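Mundeo wants you to switch by February

By now most members will have had the letter from Mundeo about its new "Complete" health plan. Kwabena Essien sent me his with three question marks on the envelope, and I spent a good part of Sunday going through the small print.

The headline claim is that a typical household saves $2,781. Typical of whom? The footnote says the number comes from comparing Complete with the old Fornik plan over 10 years, and the Fornik plan is one hardly anyone in Sarkstead still has. Spread it out and you get a little over $23 a month, before the higher copays on page 10.

Then there is "free choice of hospital." I called to ask if that included the De Graaf clinic. I was told yes, then put on hold, then told it depended on the operation. When I asked for that in writing, I was sent the same brochure again.
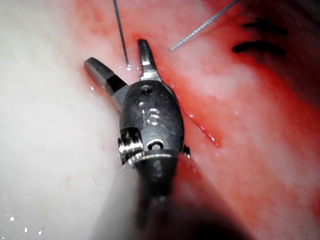
Surgical instrument with its jaws open.

Maybe Complete is a fine plan for some of you. I can't tell from what they've mailed out, and I doubt the people on the phone can either. Before you sign, ask for the full list of covered procedures and the date any introductory rate ends. If you get a straight answer to both, please send it in and we'll print it.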